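Old Xeon workstation – upgrade or leave be?

Started by Mawar Entili, 30/05/2025

Hello all. I have taken over my late uncle's workstation, a great heavy thing that he used for his map drawing, and I should love to keep it going for a few more years. I use it for photographs and a bit of video, nothing grand. The cooler came off this evening so that I could change the paste, and I've cleaned the top of the chip enough to read it at last, after years of the family telling me it was "some sort of Intel".
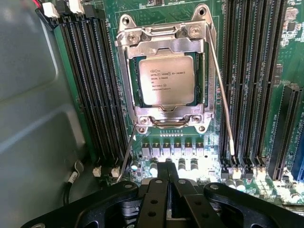
Mawar Entili

It's a Xeon E5-1630V3, 3.70GHz, with four memory slots on either side of it. My question is whether to buy a chip with more cores or simply put it all back together and spend the money on memory.

Danang Harahap
Lovely old thing! I'd leave the processor alone. Four cores at that speed is still perfectly pleasant for photographs, and memory will do you far more good. Fill the slots in the order the manual gives, which may not be the order you'd guess.

skesby_7
Can't agree, I'm afraid. Video eats cores, and second-hand chips for that socket go for very little these days – I paid less than 20 pounds for mine in September and have been delighted with it. Check the board's supported list first, and whether the BIOS wants updating.

Danang Harahap
Fair enough for video, but she did say "a bit". A slower chip with more cores might feel worse in everything else she does.

Hwa-young Ji
While you're in there, go gently with the two levers. They open in a particular order on this socket, and mine had the order marked on the bracket. If you're not changing the chip, I wouldn't open them at all.

Mawar Entili
Thank you, all of you, you've been so kind. Memory first, I think, and I'll look up the supported list over the weekend in case skesby_7 talks me round. How much paste, by the way? A pea, or more?

Hwa-young Ji
A bit more than a pea on one that size. I do a thin cross.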